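Grasping small metal things: how varied do the demonstrations need to be?
Posted in Arms, Grippers and Learning – 4 replies hidden, 3 shown

Staltus
We are collecting teleoperated demonstrations for a pick-up policy. The arm has a two-finger gripper with soft pads and a small camera at the wrist. The objects are ordinary household and office things, and most of them are going well. The trouble is with keys, keyrings, paper clips and anything else that is thin and lies flat on the floor.

We have 3,129 episodes in total, but only 52 of those are with keyrings. The trained policy goes to the right place, closes the fingers and comes up with nothing about half the time. When I replay the human episodes they look fine to me. The operators mostly approach from straight above and close slowly.

Is 52 simply too few, or are we recording the wrong sort of thing? I would like to know before we book more operator time in July. Also, should we keep the failed grasps or throw them out? At the moment we throw them out.

Venunport
52 is low but I don't think it is your main problem. We got a usable result on washers with not many more than that. What mattered was the spread of starting positions. If your operators always come down from straight above, the policy has never seen what to do when it arrives a little to one side, and it will always arrive a little to one side.

Things I would change before recording more:

Start each episode with the gripper in a different place and at a different angle. Write the starting places on a list and work through it, as people left to themselves drift back to the same two or three.

Turn the object between episodes. A ring lying flat and a ring leaning on its tag are different jobs as far as the fingers are concerned.

Keep the failures, but only the ones where the operator opens up, moves and tries again in the same episode. Those are the most useful recordings you can have for this. An episode that ends with empty fingers and the operator giving up is no help, so label it as failed and leave it out of training.

Check your frame timing as well. If the camera lags behind the finger position, the policy learns to close late. Ours did, and we spent weeks blaming the pads.

Issa
Just get more data. We had the same with coins and it went away once we had plenty.

Staltus
Thanks both. Venunport, the timing was worth checking. The images were behind the joint readings, not by a lot but by the same amount every time, so it could be corrected in the old episodes too. I have also made a list of starting positions and asked for retries to be left in.

We did a short session this morning with the new list, on the floor next to the rack where the other objects are kept. One from the wrist camera:
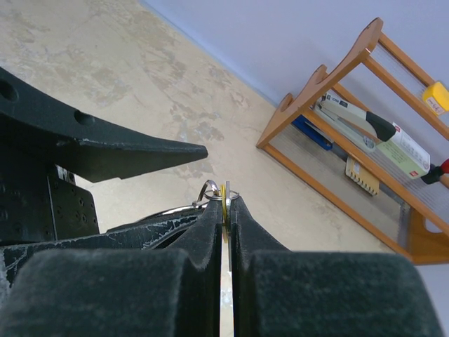

Keyring held between the fingertips, with the yellow tag edge-on.

I would still like an opinion on whether grasps like this should count as the same class as the ones where the fingers hold only the ring. Our sheet has a single box for "success" and the operators tick it for both.

Venunport
I would split them. Ring only, tag only, and ring with tag, so three boxes. It costs the operator a second or so and you can always merge them later, whereas you can't split them afterwards without going through all the video again.

Your pads look thick in that view. With thick pads the tips are the only part that can get at something lying flat, so make sure some of the new episodes show the tips being lined up slowly before they close. If the operators rush that part, the policy will rush it too.

Staltus
Three boxes it is. I will run the next batch that way and post the numbers under this thread when the training has finished.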